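Petronella Mkhize
7/8/25

ok handwashing thread, because three of you asked in one arvo and I'm sick of typing it into DMs. mostly blacks and darks. in the bathroom basin. get a cuppa

1/
background for the new people. our building in Mornley has one shared laundry, two machines, and one of them has been out of order since before I moved in. the other one eats coins and does a "delicate" cycle that sounds like gravel. so anything I care about gets done by hand

2/
no I don't have a laundry trough. it's a flat. it's a bathroom basin, the normal rectangular kind. you do one thing at a time and you get on with it

3/
the things I handwash: black work tops, the good black scarf, one merino jumper, bras, a linen shirt I regret buying. everything else takes its chances downstairs

4/
things I do NOT handwash anymore: jeans (never again, took two days to dry and my wrists were cactus), towels, a doona cover. Rajeshwari Venkataraman did a doona cover in her bath once and still talks about it like a war

5/
right. step one clean the basin first!! you'd be amazed how much toothpaste is on there. toothpaste on black cotton = little chalky smears that you only find when you're already at work. wipe it round, rinse, done

6/
also move your stuff. anything with a lid that isn't properly on. I lost a whole face oil into a wash in October. top smelt like a rose garden for weeks, and not in a good way

7/
cool water. people always go hot because it feels cleaner. for blacks just go cool, they hold their colour longer. if it's really grotty then lukewarm, that's as far as I go

8/
detergent. less than you think. LESS. I use the Wotum liquid, a teaspoon maybe, for one top. if you've got a big head of foam you've used too much and you'll be rinsing till tea time

9/
(not sponsored lol. Wotum has no idea I exist. I have 1,405 followers and half of them are here for the tomato posts)

10/
swish the detergent in BEFORE the clothes. if you squirt it straight on the fabric it sits in one spot and takes ages to rinse out. learnt that on the scarf

11/
inside out. seams and underarms are where the grot is and the outside stays nicer. takes two seconds

12/
then push it under and leave it alone. 8 minutes for a top. I set a timer because otherwise I wander off and start reorganising the spice drawer and it's dark out when I remember

13/
how you actually handle it, this is the bit people muck up. both hands, fold the cloth over itself, and press. work in sections along the front edge of the basin so you've got something to lean on. don't scrub like you're in an old painting by a river
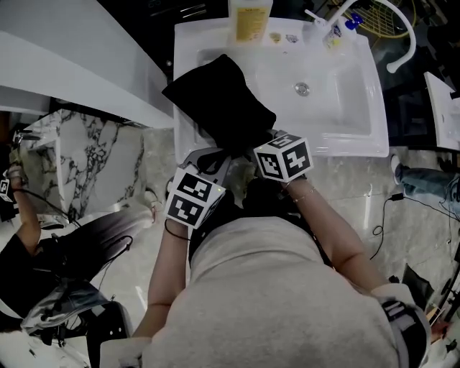

14/
sleeves and bracelets. push the sleeves up before you start, you will not be able to do it with wet hands, everyone tries. and a thin gold bracelet looks lovely over a basin but a fine chain can catch a knit, so for the merino I'd take it off. cotton, eh, do what you like

15/
bottles on the back ledge are fine as long as the caps are on. see 6

16/
the fabric hanging over the front edge is how a lot of people end up with a wet belly. tuck it in, or wear something you don't mind getting splashed. I've got an old apron from the Gounder bakery job, does the trick

17/
collars and cuffs. tiny bit of plain soap on your fingertip, rub cloth against cloth, gently. deodorant marks the same but give them longer. for the really crusty white ones a bit of vinegar and patience

18/
DO NOT mix vinegar and bleach. I shouldn't have to say it but Trevor Haworth reads these

19/
hi Trevor

20/
rinse. drain the lot, press the cloth against the side of the bowl, fill again with clean cool water. repeat till the water's clear and doesn't feel slippery. for me it's usually three goes, four if I ignored my own advice in 8

21/
with blacks the first rinse can look frightening. grey, purply, whatever. it's just loose dye, new stuff does it worse. if it's still pouring out dye after five or six washes then keep it well away from anything pale for life

22/
don't hold a heavy wet knit up by the shoulders to "have a look". it'll grow. I own a jumper that fits a much taller woman now. lift it from underneath in a lump, both hands

23/
NO WRINGING. sorry for shouting. squeeze, don't twist

24/
towel trick: old towel flat on the floor, garment flat on top, roll it up like a swiss roll, then kneel on it. go along the whole roll. then unroll and it's damp and not dripping. this is honestly the best bit, v satisfying

25/
use a dark towel for dark stuff or you get fluff all over it. I used a cream one on the black scarf and spent an evening with a lint roller

26/
drying. knits flat, always. tops on a hanger over the shower rail. scarf over two rungs of the airer so it doesn't get one hard crease down the middle

27/
out of the sun for black. I know it's tempting, balcony's right there. it goes that sad brown colour across the shoulders and you can't get it back

28/
my airer is the Nakeneo fold out one, cost me $45 at the markets, one leg is a bit wonky, would still recomend. don't put it in front of the heater though, things go crispy

29/
QUESTIONS from last time

30/
Usha Menon asked if shampoo is ok when you've run out of detergent. yeah, in a pinch. plain one. not the conditioning kind, leaves everything feeling coated. I've done it in hotels heaps

31/
Narayanan Raju wants to know about silk. mate I don't know. I've got one silk thing and I'm scared of it. check the label and ask your mum

32/
someone asked about lint and cat hair. shake it outside first, dry. once it's wet the hair just sort of moves in. and put a little mesh strainer in the plughole, two bucks, saves your drain

33/
"how often". work tops every second or third wear unless it's been a stinker. jumper maybe twice a winter. air things overnight on a hanger and they need way less washing

34/
"does it really save money". dunno about save. the machine here is $5 a go and I've cut down to one load a week. the tops last longer too. the oldest black one has done four years and it's still black, ish

35/
"isn't it bad for your back". bit, yeah, if your basin's low. stand with your feet apart, bend your knees a touch, don't hang over it for half an hour. one garment, straighten up, next one. I put the radio on and stop when the news comes on

36/
hands: cream after. or cheap rubber gloves, but I can't feel what I'm doing in them so I never bother and then complain all winter

37/
after, rinse the basin straight away and wipe the ledge. dried detergent goes tacky and then dust sticks to it and it looks like you've never cleaned in your life. dry the tap as well while you're there

38/
oh and check the plug seals BEFORE you fill it. mine leaks super slowly so I come back to a top lying in an empty bowl. bit of cling wrap under the plug fixed it, will get a new plug one day. have been saying that since autumn

39/
last thread like this got 2,823 views and about a dozen people telling me to just buy a washing machine. there's nowhere to put one!! where would it go. the hallway??

40/
doing the wool blanket question in a seperate thread, need to find my notes first and the top's timer just went off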